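Frequently asked questions

New to the Murkidon Sourdough Circle? Welcome! These are the things people ask us most, on the doorstep and by email, in no particular order. Yatziri Bautista wrote most of the answers and the rest of us have been adding bits ever since, so the style wanders.

What is the Circle?

We're a group of home bakers who meet at Murkidon hall to swap starter, eat each other's bread and talk about flour for far longer than is healthy. Some of us bake every day. Some of us bake when the shop has run out. You don't need to be any good, and you don't need to own anything special.

Does it cost anything to come?

It's £2 on the door, which pays for the hall and the butter. Under-18s come in free with a grown-up.

I've never made bread before. Will I be lost?

Not at all! Sourdough has a reputation for being fussy and we'd love to see the back of it. If you can stir flour and water together and then leave them alone, you can make a loaf. Your first one may well be flat. Slice it thin, toast it hard and put cheese on it, and it will still be one of the nicest things you've eaten that week.

Where do I get a starter?

From us. Ask any member for a spoonful and bring a clean jar with a lid. The Circle keeps two starters going: Grondard, which is rye and smells like apples on a good day, and Maltik, which is white wheat and much milder. Grondard is the tougher of the two and forgives a missed feed, so most beginners go home with that one. If you'd like to make your own from scratch, please do. Mix equal weights of wholemeal flour and water, leave it somewhere warm, and throw away half and feed it again each day. It will smell odd for the first few days. Carry on.

How often do I need to feed it?

On the worktop, once a day. In the fridge, once a week is plenty, and plenty of us stretch that. Take it out the night before you bake, give it a good feed and let it get bubbly.

There's grey liquid on top of my starter. Is it dead?

No, it's hungry. Pour the liquid off or stir it back in (stirring in makes it more sour) and feed it. Two feeds usually bring it round. What you don't want is pink or orange streaks or anything furry. In that case throw the lot out, scrub the jar and come and get another spoonful. We've all been there and you won't get told off.

Which flour should I buy?

Strong white bread flour from any supermarket will do for the bulk of it. Swap in a little wholemeal or rye for flavour once you've got the hang of it. Several of us are very keen on the stoneground wholemeal from Bouzid, the small mill we order from as a group - it soaks up a lot more water than you'd expect, so hold the recipe back for a moment and add a splash if the dough feels stiff. The group order goes in each May and again before Christmas. Put your name on the sheet by the kettle.

What recipe do you use?

The house loaf is 500g strong white flour, 365g water, 100g lively starter and 10g salt. For those who like baker's percentages, that's 73 per cent water before you count what's in the starter. Mix everything except the salt, leave it half an hour, then add the salt with wet hands. Give it a few folds over the next couple of hours, let it rise until it looks puffy and wobbles when you nudge the bowl, shape it, and put it in the fridge overnight. Bake from cold in a hot lidded pot, then take the lid off to let it brown.

Do I need a scale?

Yes please! It's the one thing we really push. Cups vary, flour packs down, and you'll never know why this week's loaf came out different. A cheap digital one is fine.

How do I know when the dough has risen enough?

This is the big one, and it takes a few goes. Recipes give times, but your kitchen hasn't read the recipe. A cold kitchen in January can take twice as long as the same kitchen in summer. Look for a domed top, bubbles at the side of the bowl and a dough that has grown by half or a bit more. If you poke it with a floury finger, the dent should fill in slowly. If it springs straight back, leave it longer. A bowl with straight sides helps a lot, and you can mark the starting level with a bit of tape.

Why is my loaf gummy in the middle?

Nearly always one of these: it was cut while still hot, it needed longer in the oven, or the starter wasn't lively enough when you used it. Try the waiting first. We know how hard it is with the smell going round the house, but an hour on a rack makes such a difference, and rye wants the whole night.

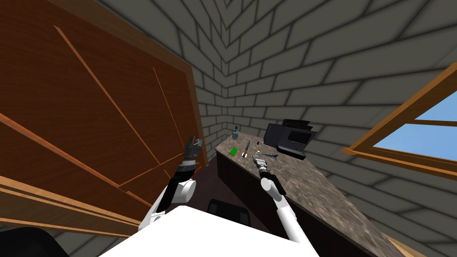 My dough sticks to everything. What am I doing wrong?

Probably nothing. Sourdough is wetter than the dough in most old cookery books. Use wet hands for folding and floured hands for shaping, and get yourself a plastic scraper, which will become your favourite thing in the kitchen. Rice flour in the proving basket is a lovely trick too, as it doesn't soak in the way wheat flour does. If you're still fighting with it, drop the water by 25g next time and work back up when you feel braver.

What if I haven't got a lidded pot?

Use a baking tray with a roasting tin turned upside down over the loaf. It traps the steam beautifully. Mind your wrists when you lift it off.

Can I freeze the bread?

Yes, and it freezes really well. Slice it first and you can toast it straight from the freezer.

What can I do with the starter I throw away?

Don't throw it away! Pancakes, crackers, crumpets, the batter for onion rings. The cracker recipe is the one we get asked for most: equal weights of old starter and flour, a good glug of olive oil, salt and whatever seeds are in the cupboard. Roll it as thin as you dare and bake until properly golden. They go soft after a few days, though ours have never lasted that long.

Is sourdough all right for people who can't eat gluten?

No. It's made with wheat or rye, and it isn't safe for anyone with coeliac disease, whatever you may have read. A couple of members do bake with buckwheat and rice at home and are happy to share recipes, but the hall kitchen is floury from top to bottom, so please don't rely on anything baked there.

Can I bring the children?

Please do. They're brilliant at shaping rolls and they ask better questions than we do. Spare aprons are on the hooks by the door.

I've got a question that isn't on this page.

Ask Yatziri at any meeting, or catch whoever is slicing. If it comes up more than once we'll add it here.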